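Leave the Recipe Alone

My mother-in-law, Kaisu Tuominen, makes a rye bread that takes two days. The recipe is written on the back of a feed store receipt and has four lines. It doesn't say how much water to use. It says "until right."

I bring this up after spending a Sunday trying to cook a lentil soup from the internet, and the page I was reading had 523 comments under it. I read more of them than I should have. A woman had swapped the lentils for chickpeas, left out the vinegar, doubled the carrots and wanted to know why it tasted sweet. The author had answered her politely and then gone back and added a note to the recipe. There were already a great many notes. There was a note on salt, a note on which lentils, a note on what to do if you don't own a pot with a lid. By the time I got to the first step I had forgotten what I was making.

My view is that written recipes have become too long, and that the length makes people worse cooks. I know this is a small complaint. But most of us cook from something written, several times a week, for our whole lives, and the way the thing is written has an effect.

A recipe used to be a reminder. The person who wrote it down could already cook, and so could the person it was meant for. The old church and school cookbooks are full of entries that run to a couple of sentences. Make a white sauce. Add the fish. Bake in a moderate oven until done. You were expected to know what a white sauce was and what done looked like, and if you didn't, you asked someone in the house.

Fewer people now have someone in the house to ask. I take that seriously, and it's the best argument for the long recipe. A person who grew up on takeout and starts cooking at 30 needs more than "until right." I was close to that person. I could boil pasta when I got married, and I could heat things up.

What the long recipe does with that person, though, is keep them where they are. It tells them to sauté the onion for five minutes over medium heat. Medium on my stove will burn an onion in five minutes. On the stove in our last apartment, five minutes at medium did nothing at all. The only useful instruction is to cook the onion until it goes soft and you can see through it, and once you've done that a few times you don't need the instruction. The number lets you skip looking. You set the timer and go check your phone, and when the onion comes out wrong you blame the recipe, or your stove, or yourself.

I did this for years. I had a folder of printed recipes, 139 of them when I finally sorted it, and I couldn't have made more than three without the paper in front of me. Some of them I had cooked a dozen times. I'd read a line, do the line, read the next line. If the phone rang in the middle I had to go back to the top to find out where I was.

Kaisu watched me do this one winter when she was staying with us. It was January and she was bored. She didn't say much about it, but the next day she put my printout in a drawer while I was browning the meat. I was annoyed. The stew was fine. I had left out the bay leaf and it made no difference that anyone at the table could find.

People who write recipes for a living will say that they have no choice. Helmi Partanen edited cookbooks for a long time and is a friend of ours, and when I complained to her she told me how a simple recipe gets long. A writer hands in 200 words. The tester asks what size onion. Somebody asks what happens if the reader has a gas stove, or lives at altitude, or can't get that kind of cream. Each question is fair. Each one gets a sentence. Then the book comes out and readers send in more questions, and the next book starts from there. She once had a roast chicken come back to her at close to 4000 words, and she said the chicken was no better than the one she made at home, which she had never written down.

I believe her, and I don't think anyone in that chain did anything wrong. But I notice that every question in it was about covering a mistake ahead of time. None of them asked whether the reader might be allowed to make the mistake. A soup with too much carrot is still soup. You eat it, and next time you use less carrot, and now you know something about carrots. The woman in the comments learned nothing from the answer she got, I suspect, except to ask again.

Baking is different, I'm told every time I bring this up. Baking is chemistry. I agree that a cake needs more exact amounts than a stew does, and I weigh my flour. Even so, flour takes up more water in a dry month than in a damp one, ovens run hot or cold, and eggs aren't all the same size. The people I know who bake well all say some form of the same thing, that you have to feel the dough. Kaisu's receipt says it in two words.

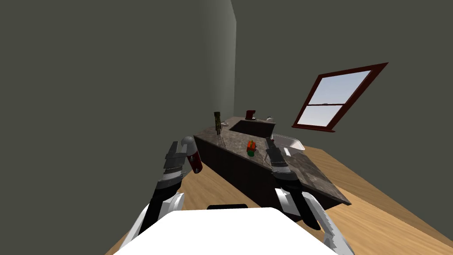
The other objection I hear is about waste. Food costs a lot, and a family that can't afford to throw out a dinner has good reason to want a recipe that works the first time. This one I find harder to answer. The best I can say is that the cooks I've known with the least money used the fewest recipes, because a recipe sends you to the store. It wants a half cup of something and leaves you with the rest of the jar. Somebody who knows how to make soup starts from what's in the refrigerator. Getting to that point takes some bad dinners, and I won't pretend those are free. But they're mostly edible.

So here is what I would like to see. Keep the long version for people who want it, and print a short one beside it. Three or four lines. What goes in, in what order, and what it should look like before you move on. Leave out the minutes wherever a color or a smell would do. Leave out the substitutions and let people try their own.

And if you have a folder like mine, take out one thing you've made several times and cook it without the page. Pick something cheap. Read it through once in the afternoon if it makes you feel better — I still do that with anything that has more than a few spices — and then put it in another room. You'll forget something. Write down afterward what you did, in your own words, on whatever paper is around.

I have eleven of those now. Most of them would be no use to anyone else. The lentil soup says lentils, onion, one carrot, cumin, vinegar at the end, and then "longer than you think." I made it again last night and it needed salt, so I've added that.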